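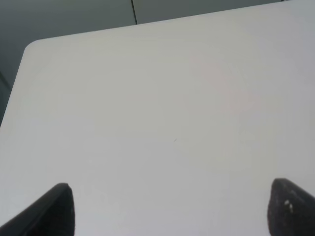 What I'm putting in the budget this time

Posted 6/8/25

So the money for the second arm has more or less come through, and I've spent most of this week in a spreadsheet. It's a much duller place than the workshop at Sernham, but somebody has to be in there!

Last time round I priced the arm, the gripper and the computer and thought I was done. I wasn't even close. Nearly everything that caught us out was small - fingers, cables, the table itself - and small things are very hard to get signed off in February when the year's money has already gone.

Fingers first, then. The black ones pick up specks and scuffs, and I'd like spares in a drawer before we need them. I've put down three sets. Sandrine Tessier thinks that's mean and wants more, but she isn't the one who has to defend the total.

Then the table. I had a long wobble over whether to go for white again. A plain pale top is lovely when you're looking through the wrist camera, with those two dark fingertips poking up at the bottom and nothing else going on. It also shows every tiny mark. I've gone for white again anyway, with rounded corners (my hip has opinions about square ones).

Quotes so far: Clollico came back in two days with a proper breakdown, delivery included. Prajapati were cheaper on the arm but want 80 per cent up front, and I can't see our finance people wearing that. Lead time is 20 working days from one and 28 from the other, so there isn't much in it. I'm still waiting on Sanness for the mounting plate - I've chased them twice and will ring tomorrow.

Young-sook Myung asked me whether we should lease instead. I did look into it, and the monthly figure is quite tempting until you read the bit about changing the gripper, where you need written permission every time. We change things constantly, so that's a no from me.

Still to price: a second wrist camera, a longer cable for it, and whatever the electrician is going to charge for the extra socket. If you've bought a camera cable that survives being bent all day, please tell me which one in the comments.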